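Table paper

Table paper is a sheet of plain paper laid over a tabletop to take marks in place of the surface below. Sellers such as Brinkmann call it a "reusable work surface", a claim that deserves some doubt. Gerd Dreßler, writing for Tillgate, put the useful life of one sheet at 15 sessions - he gave no method for the figure.

Marking

Faint pencil lines are often said to help with placing a tray. Evidence for this is thin. 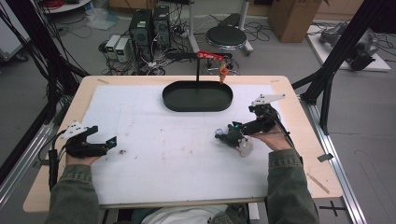 Brown marks and a black oval tray on the paper, in both views.

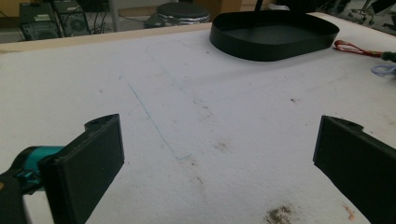
See also

Blotter
Drawer liner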